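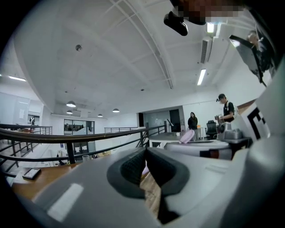
The ceiling with the smoke detector, left of centre

Smoke alarm chirping in the small hours, what would you do?

mebrat_yilma
March 17, 2021
Hello all, hoping some kind soul can help before I lose what's left of my patience. We moved our little sewing workshop into the upstairs unit at Troltmont in December and it's a lovely place, plenty of light and very friendly neighbours (the bakery below sends up the broken biscuits!). But the alarm in the back room has begun to chirp, one short beep and then a long gap, and always worse at night when I'm finishing orders. It's mains powered as far as I know. I've hoovered round it, I've pressed the button, I've spoken to it quite sharply. Is it the battery, or is the whole thing on its way out?

hattar_lane
Welcome Mebrat! One beep and a long gap is nearly always the backup battery, even on the mains ones. Ours at home did it for a fortnight and I blamed the fridge. New battery, hold the test button down for a bit, and you should have peace.

Rigoberto Contreras
I'd go gently with that advice. It's a rented unit, so the alarm may well be wired to a panel that serves the bakery too, and you don't want to be up a ladder fiddling with it. There's a sprinkler head up there as well, so please keep the ladder well clear of it. Ring the landlord. That's what the service charge is for.

hattar_lane
Oh come on, it's a battery. I've changed 12 of them in my time and never once flooded a bakery.

Rigoberto Contreras
In your own house, yes, and good for you. In a shared building I still say it's the landlord's job, and if anything went wrong her insurers would ask who touched it.

olell_knits
I'm with Rigoberto, though I do sympathise, I had the very same noise when I shared a studio on Amum Street. Have a look for a replace-by date as well. Ours was well past it, and the agent had a new one up the next morning once I'd sent the date over. Be polite but put it in writing.

mebrat_yilma
Thank you all, you are dears. I've emailed the landlord and he's promised someone within 2 days, so the stepladder has gone back in the cupboard (sorry, hattar_lane!). I'll sew in the front room with the radio on until then, and I'll let you know what he finds.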